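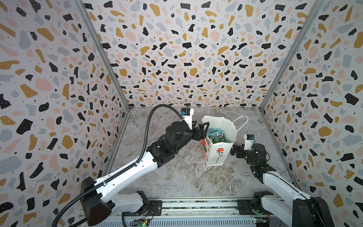 Product Support / Safety Notices

Equipment > Two-Arm Bench Cells > Wirmont > Notices

Wirmont two-arm cell: gripper closes after feedback dropout

3 min read

Applies to: Wirmont cells with serial numbers up to and including 2694, running the Joubert gripper controller. Later units leave the Skosovard plant with the revised wrist harness and controller settings.

The Wirmont is a bench cell for light bagging and handling work. It has two arms on a shared aluminum base rail, a parallel-jaw gripper and a wrist camera on each arm, and a panel enclosure. Typical loads are paper bags, small boxes and wrapped goods.

Sistier has confirmed a fault in which a gripper can close without a command from the running program. The fault was first reported in October. It affects either arm.

Description of the fault

Each gripper reports its finger position to the Joubert controller over a signal pair in the wrist harness. The harness runs inside the black corrugated conduit along the arm. When the wrist is turned to the end of its travel with the arm reaching low into the cell, the conduit loop can pull tight and load the connector. The position signal then drops out for short periods.

On affected units, a dropout longer than 100 ms is handled as a restart of the gripper. The restart routine closes the fingers to find the zero position. It does not check whether the arm is moving or whether a part is between the fingers. The status LED under the arm mount stays green throughout, and no entry is written to the operator log.

The work most exposed to this is bag handling. The fingers are brought in next to a rim or handle, often with both arms low and turned inward, and a closing gripper can catch paper that the program has not been told it is holding. The next arm move then drags or tips the bag. Reported results include torn handles, spilled contents and crushed cartons. One report describes an operator's glove caught between the fingers during loading. There was no injury.

The emergency stop circuit is not affected. It removes power from both arms and both grippers as designed. The program pause function is affected: a paused gripper can still run the restart routine.

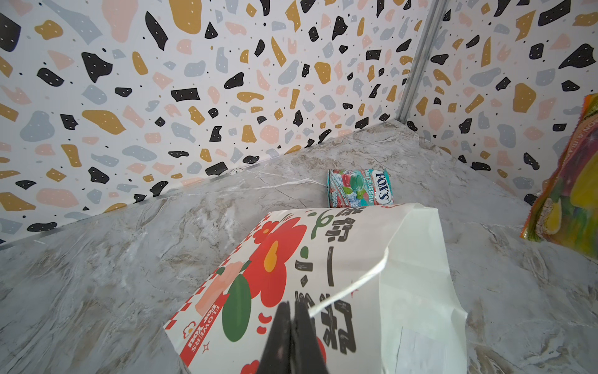
Interim measures

Until the correction is installed:

1. Do not reach into the cell in program pause. Use the emergency stop before loading, unloading or clearing a bag.
2. Set the gripper force limit to 50 percent on both arms. This reduces damage to goods. It does not make the fingers safe to touch.
3. Limit wrist rotation in the arm settings to keep slack in the conduit at the lowest reach point used by your program.
4. Turn on the "feedback lost" entry under Diagnostics. It is off by default on affected units.

Inspecting the harness

Apply the emergency stop and lock out the supply. Move each arm by hand to the lowest point in the program and turn the wrist to both ends of its permitted travel. The conduit should keep a free loop at every position. Check that no tie holds it tight over the last joint, and that the connector latch is fully seated. Replace the harness if the latch is cracked or if the conduit has pulled out of its collar. Do not shorten or retie the loop to clear the enclosure walls.

Repeat for the second arm. The two harnesses are different lengths and cannot be exchanged.

Correction

The correction kit contains a left harness, a right harness, two strain relief clamps and a controller update. With the update installed, a dropout stops both arms, holds the fingers where they are and turns the status LED amber. The operator must confirm before the gripper finds zero again.

Kits are supplied free of charge for affected serial numbers. Order through Sistier parts support and include the serial number from the plate on the rear of the base rail. Cells with grippers from another maker do not need the controller update but should still receive the harnesses and clamps.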